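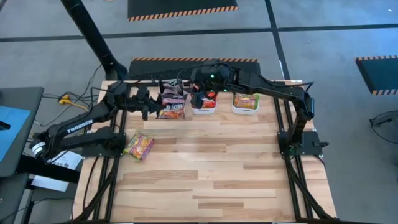 What happens to a video of an air strike once the site it was posted on has taken it down? In most cases it's gone, unless somebody saved a copy first and wrote down where it came from. Trineo was set up to save the copies. It rents two rooms above a print shop in Trillbridge and keeps footage, photographs and written statements from wars that most British newspapers stopped covering long ago.

The collection that gets the most attention is known in the office as Umar, after the town where most of it was filmed. It holds 403 clips. Over 80 of them can no longer be found anywhere online, and the accounts that posted them have mostly been closed too. A few were closed by their owners, who had left the country and were worried about relatives still there.

Clémence Gaillard runs the archive and has worked on Umar since the first clips came in. Her days are slower than people expect. A clip arrives, and before anyone watches it closely the original file is copied to a drive that can't be written to again. Then a record is opened. It lists who sent the clip, when it was first posted, what language is spoken in it and what has been claimed about it, including claims the archive thinks are false.

"We keep the bad claims," she said. "If a minister says on television that a bombing was staged, that goes in the record with the date he said it. Somebody will want it later."

Staging is the accusation Trineo deals with most. It tends to follow the same course. Footage of a damaged clinic or school appears, a commentator says the injured are actors, and within a day or so the story has been repeated by people who have never looked at the footage at all. Gaillard's staff check the shape of the hills, the minarets and water towers, the shadows, and any other film shot from a different street. A finding is only published when two people have reached it separately.
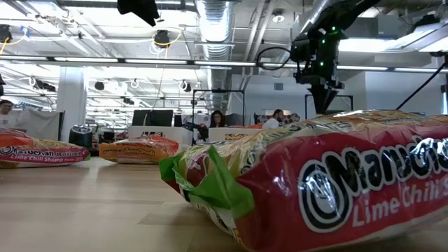
Kiều Đinh thinks that publishing is where the archive goes wrong. A written finding, in Đinh's view, gives the people who spread the staging story something new to argue with, and they're better at arguing than archivists are. The files should go to lawyers and stay there until a court asks for them.

It's a serious objection and there are people inside Trineo who share it. Gaillard doesn't. Courts are slow, she points out, and the families in Umar have been called liars in public, so she would like the answer to be public as well. The compromise for now is that findings go out in short form, with names and exact addresses removed, and the full record is held back.

Names are the harder part. Of the witnesses who gave written statements, 54 asked for their real names to be used. The archive talked most of them out of it. One man wrote back in December to say that he had already lost his house and his job and would like to keep his name, thank you. His statement carries it.

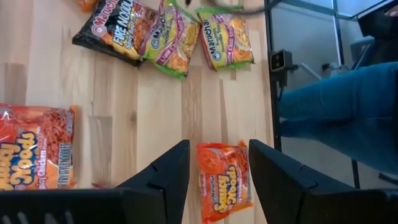 ## Who pays

Until last year most of the money came from Deschamps, a small family trust with an interest in press freedom. That grant has ended and won't be renewed. Trineo takes nothing from governments, which rules out the larger funds, and it turned down a software company that wanted to use the Umar footage to train a product.

What remains is a run of small monthly donations and a fee for the training days it gives to local reporters. The rent is covered until the spring. After that, Gaillard says, they may give up one of the rooms and put the drives in storage with a university library, where staff could still reach them but would need to book.

Access is by written request. Researchers are asked to say what they're working on and who will see the material, and the reply usually takes a few weeks. Relatives looking for someone who may appear in a clip are dealt with first and don't have to fill in the form.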